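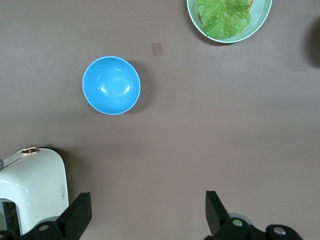
Gerrit Hlongwane wrote in the margin of last year's copy of this handout that he had followed the start-up list to the letter and the arm still put the gripper down a finger's width from where it should be, so what was the list for? It is a fair question and it has stayed pinned over my desk. The list is for catching the faults that a list can catch. It won't catch a bad assumption, and most of what goes wrong on this cell is a bad assumption.

Course home | Timetable | Handouts | Bench bookings | Reading
Handouts > Bench cells > Handout 3: Setting up and looking after the Hulow cell

What the supplier says, and what to believe

The Keltska manual calls the Hulow cell "ready to work out of the crate". It is ready to move out of the crate. Whether it moves to the right place is up to whoever bolted it down, and on our benches that was done in a hurry. Please read the manual, chapters on safety above all, but treat every sentence that promises something will look after itself as a job you have just been given.

The same goes for me. If a value in this handout doesn't agree with what you measure, write down what you measured and come and find me.

Before power

Isolator off, key out, key in your pocket. I don't care how quick the job is.

Work from the base outwards. Base bolts first, then each joint cover, then the wrist, then the gripper. People start at the gripper because it is the part they are interested in, and then they set the fingers beautifully on an arm that rocks.

The gripper on the bench is the two-finger type: black fingers on black linkages, with silver screws at the hubs and joints. Check every one of those screws with the proper driver. A screw head that looks flush tells you nothing about how tight it is. If one turns, don't just nip it up and carry on. Take it out, clean the thread, put it back to the value on the bench card and make a paint mark across the head so the next group can see whether it has moved.

Then work the linkage by hand. Both sides should feel the same. If one side feels gritty, it gets stripped and cleaned. Oil on top of dirt makes grinding paste, whatever you may have read on the forums.

Setting the open position

Open the fingers fully and leave the arm parked over bare table while you do it. The software reports a full opening as 100 per cent, which sounds like a measurement. It is a motor position turned into a nice round figure. If a linkage screw has slackened off, the software will go on saying 100 per cent quite happily while the fingertips are somewhere else. Use callipers at the tips, and write the reading in the log in millimetres.

Repeat it after three full open-and-close cycles. Last June, Rosângela Evangelista's group got 46 on the first reading and 43 after cycling, and blamed the callipers. It was a hub screw.

The wrist camera

The camera looks down past the fingers at the table, so the fingers take up part of every view. The Dredach calibration tool knows this and masks them out. It masks them out where it thinks they are. Change a finger, or shift the bracket, and the mask has to be done again. The tool will not remind you.

Three things spoil a calibration here more often than any fault in the software:

1. Light from one side. A bowl with a strong shadow beside it can come out as a bowl with a lump on it. Look at which way the shadows fall before you start, and if they have moved by the time you finish, do it over.
2. Shine. Glazed bowls and glossy white housings throw back bright spots. The edge finder likes bright spots very much.
3. Pale things on a pale table. A rim of nearly the same tone as its background is a poor thing to calibrate on. Choose the object that stands out, a strong blue bowl for instance, and keep the pale green one for testing afterwards.

On tape marks: a square of masking tape on a table is a reminder for people. It is not a datum. Tape creeps, edges curl, and somebody always straightens it up. Measure from the base plate.

Test pieces

We use kitchen things because they come in awkward shapes. Use the bowls empty until the finger positions have been checked. After that, lettuce is a good honest test, as it gives under the fingers and never sits the same way twice. A cell that can only pick up the supplier's plastic cube has shown you that the supplier chose the cube well.

Remo Marras asked whether a good score on the Furtado benchmark would do instead. No. Run it if you like, and put the result in your report, but I want to see your own attempts logged, failures included. Sixty attempts per group, same start position, no quiet restarts.

If it goes wrong

Arm stops short of the target every time, by the same amount: suspect the base offset or the tool length.

Arm misses by a different amount each time: something is loose. Go back to the screws.

Fingers close unevenly: compare the two linkages with the power off before you touch a single setting. Érica Seixas spent an afternoon tuning the force limit on a bent link, and got it very nearly tolerable, and then had to undo all of it.

Camera sees the object but the arm goes to its shadow: light.

Everything is fine and you don't know why: log it anyway, with the readings. I am more suspicious of this one than of the others.

For the next session

Bring the completed log sheet, including crossings-out. Fair copies will be handed back. Read the manual's section on homing and mark any claim you can't check with the tools on the bench. We start at 9.30 and the isolator keys are signed out from the drawer by the door.

Handout queries to Gervásio Medeiros, bench cells course | Copyright the course authors | Back to top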